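The Long Life of the Office Desktop

In the back room of a repair shop in Vanby, the oldest computer still earning its keep is a gray tower bought to run payroll for a lumber yard. It has had two power supplies, three hard drives and more fans than the shop has kept track of. The yard brings it in every November, before the busy weeks of year-end paperwork, and every November it goes home again.

Office desktops were never meant to be loved. They were bought by the pallet, pushed under desks and replaced on a schedule set by an accountant. For a long time that schedule was short, and there was a good reason for it. A machine that was four years old felt slow, and one that was six years old couldn't run the new software at all.

That has changed. The work most people do at a desk – mail, spreadsheets, a browser with too many tabs open – doesn't ask much more of a processor than it did a decade ago. The parts that make an old machine feel slow are usually the drive and the memory, and both can be swapped in an afternoon.

Oravec, a freight broker with offices on two floors of a former bank, used to replace its desktops every 5 years. When the last round came due, the company priced 800 new machines and then priced the same number of drives and memory kits. It went with the parts. The upgrade took most of a winter, one department at a time, and was done mainly in the evening, after the phones went quiet.

The results were mixed in the way such things are. Start-up times dropped and complaints to the help desk fell off. A batch of older towers had a loose front panel that came off in people's hands when the cases were opened, and those had to be taped or retired. The accounting group asked for new keyboards while the covers were off, and got them. 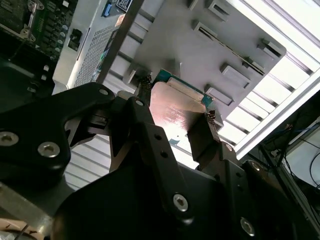 Cost is the usual argument for holding on to a computer, but the energy and material that go into making one matter too. For a desktop that spends most of the day idling, a large share of its lifetime footprint is spent before it is ever plugged in. Mining, refining, chip making and shipping all happen up front. Each added year of use spreads that over more time.

There are limits. Security updates end, and a machine that no longer gets them shouldn't be on an office network. Power supplies age badly in dusty rooms. Some small desktops have their memory soldered to the board, and whatever they shipped with is what they will have forever. Buyers who plan to keep their machines should look for sockets and ordinary screws before they look at anything else.

A secondhand trade has grown up around all this. Nuvgate buys retired office machines in lots of 1000, wipes the drives, sorts the towers by condition and sells most of them to schools and small firms. The ones that fail testing are stripped. Memory goes in one bin, processors in another, and the cases go to a metal recycler down the road.

Sorting is slow work. Labels fall off, and two towers that look the same on the outside can have different boards inside. Expansion cards are the worst of it, because a card with no markings has to be looked up or tried in a test bench. Plenty of them end up in a drawer, waiting for someone with time.

At Pranex, which runs a small call center, the desktops came through that route. They are on their second owner and their third operating system. The manager's office has the newest of them, and it is seven years old. The staff were told the machines were used, and a few asked whether they could buy one for home.

The lumber yard's tower will be back in the shop this fall. The fan is getting noisy again, and there is a spare on the shelf that fits.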